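How to Clean Up an Old Desktop Before You Rebuild It

Before you order a single new part, give the old case a good, slow cleaning, and I do mean slow (I usually put the kettle on first). Unplug everything, hold the power button for nine seconds, and take the side panel off somewhere with decent light. Short bursts of canned air work best, and please hold the fan blades still with a finger while you do it!

Keep your screws in a muffin tin, one cup for each step.

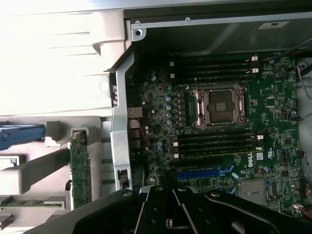
Leave the dust filters for last, let them dry overnight, and put them back in the morning.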